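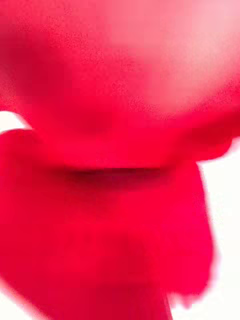 1/ What a grasp planner has to work with at the moment it matters most. Red. Some more red. A dark crease across the middle where one fold sits on the other, and a little white around the edges if you need cheering up.

2/ I write the perception code for a wrist camera, so this is my day. Please nobody send me another diagram of an arm gazing at a mug from a comfortable distance. The mug is always in focus. The mug has a handle. I have never been assigned the mug.

3/ The basic problem: our overhead view finds the object, the planner picks an approach, and then the wrist gets close enough for the wrist view to be useful. That is also when the lens stops focusing. Best seat in the house, no glasses.

4/ For a long time we ran the same segmentation model all the way down. It was confident the whole way too. At close range it would return one mask for everything and a score I would frame and hang on a wall.

5/ The score was correct, in a sense. All of that is object. Knowing that you are looking at object is a bit like knowing that you are in Ohio.

6/ Noreen Bajwa asked the question that ruined my month, which was "what does the controller do with the mask?" I went and read the controller. It takes the centroid.

7/ The centroid of a mask that fills most of the image is the middle of the image. So in the last stretch of every approach we were running a large neural network to find out where the middle of the image was.

8/ I would like to say I fixed this right away. I first made it faster. There is a commit message from me that says "2x speedup on near-field centroid" and I have asked that it not be brought up at lunch.

9/ OK, what we do now. Far away: segmentation, centroid, the usual. Up close: we throw out the mask and look for folds. A soft thing bent over on itself gives you a dark band with brighter material on both sides, and that survives blur very well. Edges go to mush. Big slow changes in brightness don't care.

10/ So we shrink the image to 256 on the long side (all that lovely resolution is resolution of nothing), smooth it some more, and look for long valleys of shadow. Houshang Hashemi calls it the wrinkle finder. In the repo it is called Narkik, and I was outvoted on that.

11/ Narkik gives you a line, a direction, and a number for how sure it is. The planner turns the wrist so the fingers close across the line. It's a dumb rule and it beats everything clever I tried in the spring.

12/ Things that look like a fold to Narkik: a fold. A seam. The gripper's own shadow. For one exciting afternoon, only the gripper's own shadow.

13/ The shadow fix is boring. The shadow moves with the wrist and the fold doesn't. We jog the arm sideways a hair, compare, and drop any line that comes along for the ride. Costs 200 milliseconds. Yannick Langlois wants them back and I have told him where they are.

14/ Red deserves its own post. Strongly saturated red is close to flat in green and blue, so if you convert to gray the standard way you weight the flat channels most and toss out a lot of the shading. Then you file a bug against the fold detector. Then you close it, quietly, because you wrote the conversion.

15/ We work on whichever channel has the most spread inside the mask. On red stuff that is usually the red one, until the light blows it out toward pink, and then it's a different one. I had a fixed table for this at first. The table is gone. We don't talk about the table.

16/ The other piece is knowing when to shut up. If the valley score is low, Narkik returns nothing and the planner falls back to the last good plan from farther out. Getting the planner to accept "nothing" as an answer took longer than the detector did. It really wanted a zero. A zero is a pose! It will go there!

17/ Forough Ghorbani wrote the replay tool that made all this bearable. You pick a run, drag a slider along the approach, and see what every module believed at each step. The first time I used it I watched four modules believe four different things in perfect harmony for an entire descent.

18/ We have 2000 approaches in there now. I tag them by hand in the evenings, fold or no fold, with the sound off. There is no sound. I just like to feel I've turned something off.

19/ Stuff that still doesn't work: anything with a printed pattern. Stripes are a catastrophe. A striped sock is, to Narkik, the most foldable object ever made, and it would like to tell you about every one of them.

20/ Also undecided: whether to try to get depth out of the blur itself. Normunds Ķēniņš is convinced it's there and has sent me a paper with a lot of integrals in it. I've opened it 2 times. The figures are all of a mug.

21/ Somebody always asks why we don't just buy a lens that focuses closer. We priced it. It's a fine lens. It is also longer than the gap between the camera and the fingers, so the first thing it would focus on is a finger, from behind, forever.

22/ Next up is the planner timeout, and then stripes. If you've got a fold detector that survives stripes, my replies are open. If you've got a mug, I'm happy for you - truly - and please keep it over there.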